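Sosuvau Deep Pile Bath Mat: five months underfoot

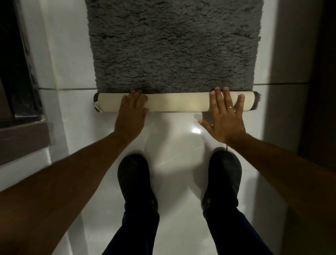

Rolling up the gray one on the bathroom tile.

I didn't expect to have this much to say about a bath mat. I bought the Sosuvau in the charcoal shade at the end of a long hunt, partly out of annoyance with the mat I already had, and I've liked it so much that two more have followed (one for my mother's place, one for the little shower room at the back of the house). So this is a happy review, with a few grumbles further down.

Some background first. My old mat was a flat cotton one from Brarker, the looped kind you get in hotels. I had it for years and it was fine! It washed well and dried fast on the line. But our bathroom floor is cold from September on, and stepping out of the shower onto a thin cotton rectangle that had slid halfway under the sink was getting old. I tried a memory foam mat next. Lovely for two weeks, then it started holding water like a sponge and smelled like a pond by the end of the month. I threw it out and went looking for something with real pile.

The Sosuvau is properly shaggy. The pile is long enough that your toes go down into it, and it's dense, so you don't feel the backing when you put your weight on one heel. I'm a bit heavy-footed and I've never hit bottom. Mine came folded in a plastic sleeve with a crease across the middle, and I worried the crease would stay. It was gone after the first wash.

Drying your feet on it is the best part. You stand there, shuffle once or twice, and you're done. On the cotton mat I used to leave footprints all the way down the hall. The top of the pile feels dry again pretty quickly, although the base takes longer, and if two people shower back to back the second one will notice. In our house that's me, every morning at 6:30, so I've had plenty of chances to test this. It's damp at that point, never soggy.

Washing. The label says cool wash, gentle spin, no softener, and I've stuck to that except for one time when it went in warm with the towels by mistake. It survived. The first two washes shed a lot. I mean a LOT, the filter in the machine looked like I'd washed a sheep. Since then there's been hardly anything. I'd suggest giving it a load to itself in the beginning, particularly if you own anything white that you care about.

Drying it is slower. Over the side of the tub it needs a full night and part of the next day in cold weather. Outside on a windy afternoon it's ready by dinner. I give it a good hard shake before it goes back down, which lifts the pile, and if it's looking flat I run my fingers through it backward. Tumble drying on low is allowed according to the label but I haven't tried it, the backing makes me nervous.

About that backing: it's a rubbery coating with a slight ribbing, and it grips well on smooth tile as long as the tile is dry when you put the mat down. Put it on a wet floor and it'll skate. I found this out with one foot in the tub and one hand on the towel rail. Wipe first, then lay the mat, and it stays where you left it all week. After five months of washing there's no peeling and no crumbs of rubber on the floor, and that's already better than the foam one managed.

I also borrowed a Kahsay mat from my neighbor Inês Pacheco so I could compare them side by side for a few days. Hers is a chenille one, with those fat little noodles, and it's a good mat. It soaks up more water than mine does, I'll give it that. It's also heavier when wet, and the noodles trap hair in a way I found pretty gross to clean. Inês loves it and won't hear a word against it. If you have short hair and a good dryer you might agree with her. I was glad to get back to the shag.

Now the grumbles.

The size. The medium is a little short for a full-length tub and the large is a little wide for a small bathroom, and there's nothing in between. I went with the medium and I'd make the same choice again, but check your door before you order. A pile this tall will stop a low door dead. In the back shower room I had to turn the mat sideways, and it looks slightly odd that way.

The color. Charcoal hides everything except talcum powder and toothpaste, which show up like stars. The paler shades probably have the opposite problem. I've seen the cream one in the shop and it's beautiful, and I know exactly what it would look like after a week with us.

Storage, if you keep a spare. Roll it, don't fold it. Press down as you go so the air comes out, and start from a short end if your shelf is deep. A folded one picks up that crease again. I keep mine rolled with a strip of old sheet tied around it, standing up in the linen closet beside the Pokinard towels (also very good, and I might write those up too).

Horácio Torres asked in the comments on my shower curtain post whether a shaggy mat is a bad idea with a dog. Mine sleeps on it. The pile gets flattened in a dog-shaped patch and the hair sits mostly on top, so a quick pass with the vacuum on the low setting takes it off. Don't use the spinning brush! It grabs the long tufts and makes a terrible noise.

For anyone wondering whether it's worth paying more than you would for a plain cotton mat, I'd say yes if your floor is cold or hard and you've got somewhere to dry it properly. If your bathroom has no window and the air never really clears, I'd stick with cotton and own two.

Mine is hanging over the tub as I type this, so it's bare tile and a folded towel for me tomorrow morning. I'm not looking forward to it.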